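Secondhand Desktop Computers in Wornville Households
Student project report, Wornardale College, Introduction to Social Research

1. Background

Our group wanted to find out how families in Wornville get a home computer when they do not buy a new one. The town has one shop that sells used desktops, Ondieki, and a monthly swap table at the Drirnach community hall. We had all heard that people hold on to old machines for a long time, but we could not find anything written down for our own area, so we made it the topic of our survey project. 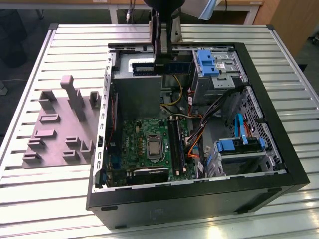
Page last changed: July 24, 2020

We had two questions. The first was where people got the computer they use most at home. The second was what made them keep it or replace it. We left out phones and tablets. Laptops were counted only when the household had no desktop.

2. Method

We wrote a paper questionnaire with 14 questions and tested it on our own families first. Two questions were changed after the test. One asked for the age of the computer in years, and most people could not answer it, so we asked what year they got it instead. The other used the word "refurbished," which some people read as "broken." We changed it to "used."

We delivered the questionnaire to 387 homes on the streets between the Drirnach hall and the river. We got 200 back. Most were returned through a box at the hall, and the rest we picked up at the door. We had planned a second round of door visits in March but had to drop it, so the streets closest to the hall are better covered than the ones by the river.

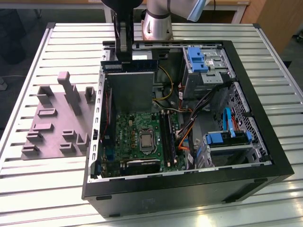
Figure 2. Memory module held above an open desktop tower.

We also asked to talk longer with people who ticked a box on the last page. These talks were done by phone. We took notes by hand and did not record anyone.

3. Results

Of the 200 households, 40 said their main computer was bought used or given to them. This was lower than we expected. Most of the 40 got it from a relative. Ondieki came next, then the swap table.

The most common reason for replacing a computer was that it had become slow. Only a few people said that theirs had stopped working completely. When we asked on the phone what "slow" meant, the answers were mostly about starting up and about having several web pages open at once. Many of these people did not know that memory can be added to a desktop without changing anything else. Those who did know had usually heard it from someone in the family.
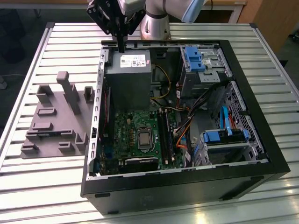 Price mattered less than we thought it would. Several people said they would pay for a repair if they knew the cost before they brought the computer in. Others were worried about their files. One household had two old towers in a closet for this reason and did not want to give them away until somebody had looked at the drives.

People who got their computer from a relative were the least likely to know what was inside it. They were also the least likely to complain about it, and we do not have a good explanation for that.

4. Problems with the study

The return box was at the hall, where the swap table is also held. People who visit the hall may be more likely to own a used computer, so our share could be too high. We also forgot to ask how many people live in each home, and we could not compare large and small families.

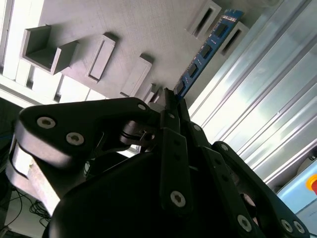 The question about reasons let people tick more than one answer, but the instructions did not say so clearly. Some ticked one and some ticked four. We reported the answers as they were, without weighting them.

5. What we would do next

If another group takes this up, we suggest placing return boxes at Ondieki and at the library as well as the hall. We would also add a question on whether anyone in the home has ever opened the computer. The blank questionnaire and the table of answers by street are kept in the course folder, and the phone notes were destroyed after grading, as we had promised the people we called.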